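Subject: Re: Oversize loads on the Kutesum grade – what the "corridor plan" leaves out
Date: 2024-08-31
List: kutesum-roads

Replying to the list instead of just to the sender, as I think a few people are about to sign this thing on the strength of the summary alone.

The earlier message said:

> Hi all,
>
> Good news for once. The draft corridor plan for oversize loads is out
> and it looks like most of what we asked for is in it. Trucks over the
> posted height will be sent by the Asamoah bypass, pilot cars will be
> required on the grade, and the hauler (Udix) has agreed to a "measured
> and verified" height check at the yard before every trip. There will
> also be an electronic warning sign ahead of the old rail bridge.
>
> After the November strike I think this is as much as we could have
> hoped for. The plan says strikes on the bridge should drop to near
> zero. I would like us to send a letter of support by the end of the
> comment period. If you have objections please send them soon and keep
> them short.
>

I can't promise short.

I read the whole draft, including the appendix, and I don't see where "near zero" comes from. The number appears once in the summary and once in the conclusions, and neither place has a footnote. If a vendor told me that about brake pads I would ask to see the test. So where is the test? The bridge has been hit by trucks that were permitted, by trucks that weren't permitted, and by at least one rental box truck whose driver wasn't part of any program and never will be. A yard check at Udix does nothing about the last two kinds.

Take the pieces in the order the draft does.

1. The yard check

"Measured and verified" sounds firm. Look at who does it. The driver measures, the dispatcher verifies, and both of them work for Udix and both want the truck out of the gate. The form in the appendix has a box for height and a box for initials. There's no box for where on the load the measurement was taken, or whether the trailer was hooked up and at ride height when somebody put the pole on it. Anyone who has pulled a flatbed knows you can gain or lose 2 inches between the yard and the road depending on the air bags and how the load settles on the straps. The posted clearance at the bridge gives you 3 inches of margin on paper. I say on paper because the road under it has been resurfaced and I have never seen a record of anybody measuring again.

I asked for that record at the open house and was told it was "being located." Fine. I'd like it located before we write a letter.

2. The pilot cars

I'm for pilot cars. But the draft requires them "on the grade," and defines the grade as starting at the weigh pullout. The bridge is before the weigh pullout if you're coming from the Asamoah side. Read that again with the map open. A truck headed up from Asamoah goes under the bridge first and picks up its escort after. Either this is a drafting mistake, in which case it should be easy to fix, or it's on purpose, in which case I would like to hear why.

There is also nothing about height poles. A pilot car without a pole out front is a car with a flashing light. It keeps people from tailgating, and that's worth something, but it won't tell the driver behind that the load is too tall.

3. The warning sign

The sign is from a company called Findamier. Their brochure is stapled into the appendix as if it were a study. It says the sign detects overheight vehicles at 100 yards and lights up. I paced out where the stakes are. From the stakes to the bridge is 108 yards, and it's downhill. I'd ask everyone here who has driven loaded to think about what you can do with 108 yards on that slope in the rain, once you take off the time it takes to notice a sign and believe it. There's no turnout between the two. Suppose the driver does stop in time. Now there is a wide load parked in the lane just past a blind curve, and he has to back it up the hill past the people coming down behind him.

A sign ahead of the last turnout would make sense to me. The draft says that site was "considered and not advanced." That is the whole discussion of it.

4. The bypass

The bypass is the part I came in most ready to like. It takes the tall stuff off the grade completely. But the bypass has a weight limit on the creek crossing, and the tall loads are very often the heavy loads. The draft has one table for height and another for weight, and at no point does it put them together to say how many of last year's permits could have used the bypass legally. That's one afternoon of work with the permit log. If the answer is most of them, great, put it in and I'll shut up about it. If the answer is hardly any, then the bypass is a line on a map and the trucks will keep coming the way they always have.

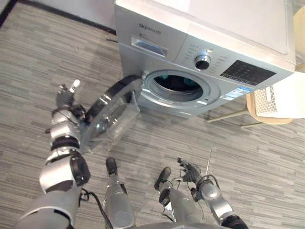 Skyworth washing machine, door open

Then there are the photos of the girder taken from the creek side. I have looked at my own copies again and I'd be careful how we talk about them. The scrape on the second girder has been described on this list as fresh. I don't know that it's fresh. There is bright metal at one end and rust at the other, and it could easily be two hits years apart. If we say in a letter that it's all from November, and somebody from the county pulls an old inspection report with the same scrape in it, we've handed them a reason to ignore the rest. Say that there is damage, say where, and ask for the inspection dates.

Same goes for the speed numbers that got posted here over the summer. Those came off a dashboard phone app. I'm sure trucks go too fast down there. I live close enough to hear them do it. But an app on somebody's windshield is not a speed survey and I wouldn't put it in a letter any more than I would want Findamier's brochure in there. 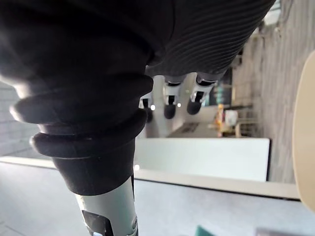 What I would send instead of a letter of support

A letter of questions. One page if we can manage it. I would ask for these:

– The bridge clearance, measured after the last resurfacing, at both edges of each lane and in the middle, with the date.

– The source for "near zero," or else take it out of the summary.

– A fix to the definition of the grade so the escort starts before the bridge in both directions, with a height pole on the lead car.

– A yard form that says how and where the height was taken, and spot checks by somebody not on the Udix payroll. The weigh pullout is right there and could do the downhill traffic.

– Last year's permits sorted by both height and weight, so we can see who could use the bypass.

– The reasons the upper sign location was dropped.

I don't think any of that is unfriendly. Udix may well be doing a better job in the yard than I give them credit for, and I have no reason to think their drivers are worse than anybody else's. I just don't want to thank people for a result before there is one. We did that with the rumble strips, and we all remember how the rumble strips went: lots of noise complaints, one newsletter item, and the next truck under the bridge left part of its load in the creek.

If the majority wants to send the support letter as drafted, go ahead, but please leave my name off it. If you want to work on the other version, I can have a rough draft on the list in a couple of days. Somebody with a better printer than mine should bring a large copy of the map to the next meeting, the one with the weigh pullout marked, as the one in the draft is too small to read and the bridge is under the staple.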